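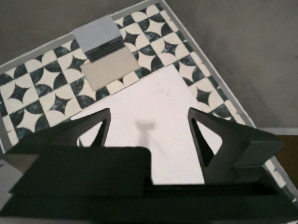
How do I join the Suvville tool library?
Fill in the form at the desk and bring something with your address on it. A library card won't do, however fond of it you are.

How long can I keep things?
Three weeks. The carpet cleaner goes out for a weekend only, and the waiting list is longer than most marriages.

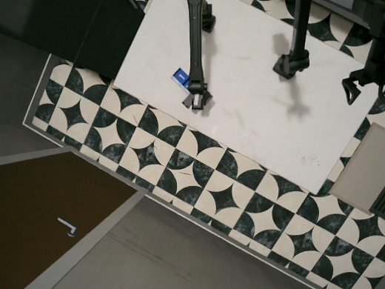
You can renew once by phone, unless someone else has asked for it. Someone else has always asked for the tile cutter.

What if I break something?
Tell us. We own over 2,000 items and a fair few were broken by us. 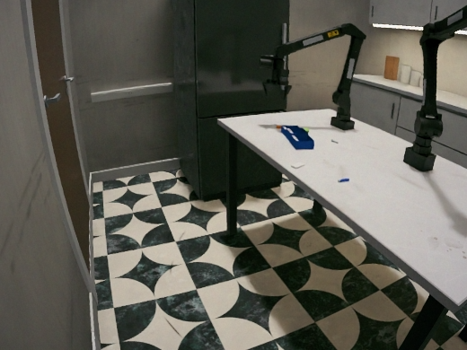 Table, fridge and patterned floor.

Can I borrow the Zidamley ladder?
If you can carry it home. It doesn't fit on the bus, and the drivers know our members by sight.

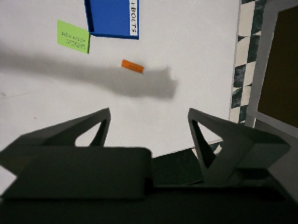 Smaller ladders are kept by the door and need no booking. Please bring them back clean. We close for stocktaking in November.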